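4.3 Registering Recovered Items

These steps apply to all units using the Jekine evidence register.

1. Assign each recovered firearm or document a separate entry number.

2. Record the grid reference and the name of the recovering officer.

Note: A single entry may hold no more than 20 attachments.

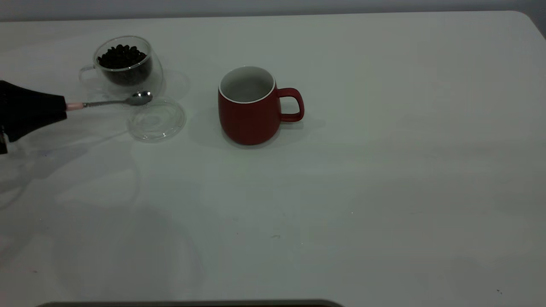 4.4 Transfer to the Pirkden Depot

1. Print Form 262 and have the duty officer sign it.

2. Seal the container and write the seal number on the form.

Caution: Do not transfer ammunition and firearms in the same container.

3. Send the signed copy to the depot within 6 hours.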